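This site uses cookies to remember your settings. Accept | Manage preferences

11th September

Rain gauge read at 7 this morning. Overnight total was low, and most of it fell before midnight going by the logger trace. I emptied the gauge, wiped the funnel and put the leaf screen back. The screen has a bent corner that lets in gum leaves, so I flattened it with pliers. It will need replacing before the spring storms.

The main job for today was the tank level sensor. It has been reading high since June, by a steady amount, and I had put off looking at it. The Irkico unit sits at the bottom of the tank on a weighted cable and measures pressure. The vent tube runs up inside the cable to the junction box. If the vent is blocked, the reading drifts with the weather. Mine didn't drift. It was simply offset, so I suspected the zero setting and left the vent alone.

I dipped the tank with the measuring stick before touching anything. The stick gave 401 mm below the overflow. The display, once converted, disagreed by more than the width of my thumb. I repeated the dip from the other side of the hatch in case the floor slopes there, and got the same figure.

Pulled the sensor up and hung it in air for the zero check. In air it should read nothing at all. It showed a small positive value and held it. Silt had packed into the nose cap, a grey paste with the feel of toothpaste. I rinsed it in a bucket and did not poke at the diaphragm, as the Dunmont fitting notes are firm on that point. The reading in air fell by half after the rinse. I took out the remainder with the zero command from the Skema program on the old laptop, which took 2 attempts because the cable adaptor wasn't seated.
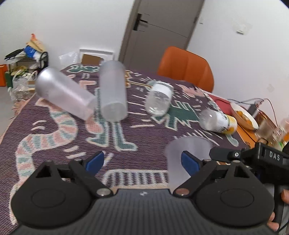 Lowered the sensor again and tied off the cable at the tape mark. Gave it the time it took to drink a cup of tea, then compared with the stick. Agreement was within the thickness of the stick's own markings, and I can't ask for better than that from this equipment. I entered the correction in the logbook with the old and new offsets side by side.

The earlier readings are another matter. The offset probably built up over some weeks, so subtracting one number from the whole winter would be wrong at the start and right at the end. For now I have flagged everything from June onward and left the raw values alone. Manual dips exist for a few of those weeks. If they line up I will fit a straight line between them and keep the result in a separate column.

Dede Sarpong rang after lunch about her own tank across the creek. Her pump is cutting in and out every few seconds with all the taps closed. I said to check the air charge in the pressure vessel first, with the pump off and the line drained, and then the non-return valve. She has a Guthrie pump, older than mine, with the pressure switch on the left where it is hard to reach. She will ring back with the gauge figure.

Checked the first-flush diverter on the way in. The slow-drip outlet was partly blocked and the chamber was still full. Cleared it with fishing line. I should have caught this last month, as a full chamber diverts nothing and the first dirty water off the roof goes straight into the tank. That may well be where the silt came from. Added it to the monthly list, under gutters.

Logger battery is fine. Memory card has 492 records since the last download, no gaps. Copied them to the laptop and to the spare drive.

Still to do: new leaf screen, cable gland on the junction box (the rubber is perished), and paint the hatch lid. Bring the ladder back from the shed before dark.

Contact | Copyright, all entries | Back to top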